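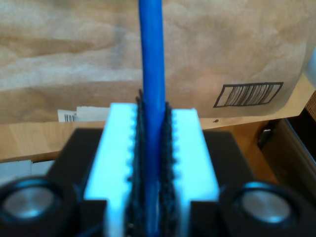
Figure 2. Blue-jacketed cable held vertically between two white fingers with black textured pads.

3.2 Jacket aging and surface hardness

Cable jackets in older buildings are usually replaced on a fixed schedule, although the rate at which the polymer hardens depends far more on local temperature than on years in service. Priedītis and Koval reported that jackets routed above suspended ceilings hardened faster than those in floor ducts of the same building. Their survey did not separate the effect of heat from that of cleaning agents, and the present section treats the two apart.

Lengths of jacketed cable were taken from stock held at the Bollham depot and cut to 300 mm. One group was kept in a circulating-air oven for 1000 hours, a second for 2352 hours. A control group stayed in a closed drawer at room temperature. Hardness was read on the Shore A scale at three points along each length, with the ends excluded. Readings were taken by the same operator (T. Birhane) throughout, as an earlier trial at Dosten showed a consistent offset between operators.

Hardness rose in both heated groups. Most of the increase was present at 1000 hours, and the further change by the end of the longer exposure was small compared with the spread between lengths. The control group did not change within the resolution of the durometer. Wiping with a mild alkaline cleaner before heating had no measurable effect on hardness, but it did raise the scatter of the readings, possibly through uneven loss of plasticizer at the surface.

The result is in line with the two-stage model of Montoya and Bondarchuk, in which early hardening is governed by surface loss and later hardening by diffusion from the bulk. The model assumes a jacket of uniform thickness. Sections cut from the Bollham stock were eccentric in several cases, and the correction for this is given in Section 3.3.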